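Research > Home Maintenance > Water and Masonry

Reading time: 3 minutes

3. Drainage Around Basement Walls

Water that collects beside a foundation enters through mortar joints long before it shows on the inside face. The survey looked at houses in Kotitz with block basements and blocked or missing downspout extensions.

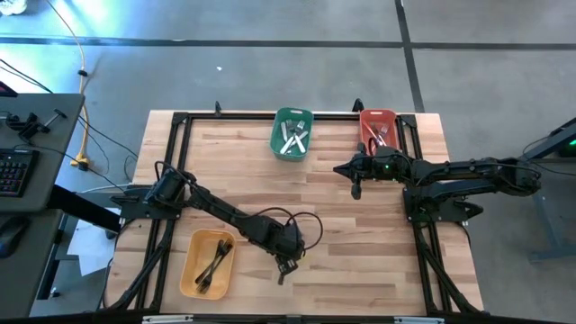 Kotitz, 11 March 2022

Each house was visited in the company of its owner. Negin Nikzad and Kristof Van Acker measured the slope of the soil next to the wall and took moisture readings at three heights. Readings were highest at the lowest course, and corners below a downspout were wetter than the middle of the same wall. Soil that had settled toward the house was the most common fault. 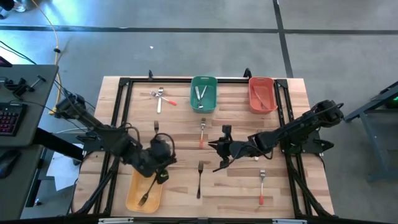
Figure 3. Two-arm worktable with bins and cutlery.

Owners were advised to extend each downspout by up to 6 feet and to rebuild the grade with packed clay soil. Sealing paint on the inside face was not recommended before the outside work was complete, as it can hold water within the block. Window wells were to be cleared in April.

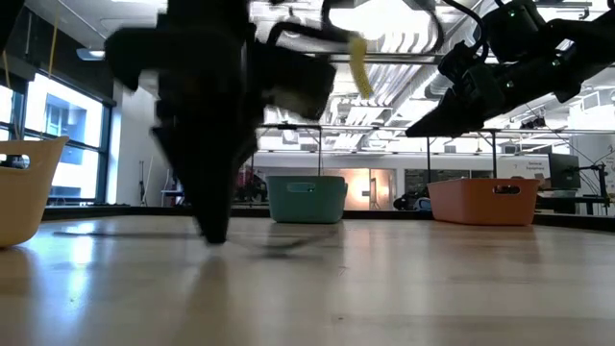 3.1 Limits of the Survey

Only block walls were included. Poured concrete and stone basements drain differently and are treated separately by Yokoyama and Van Wijk.

Last updated by R. Dewulf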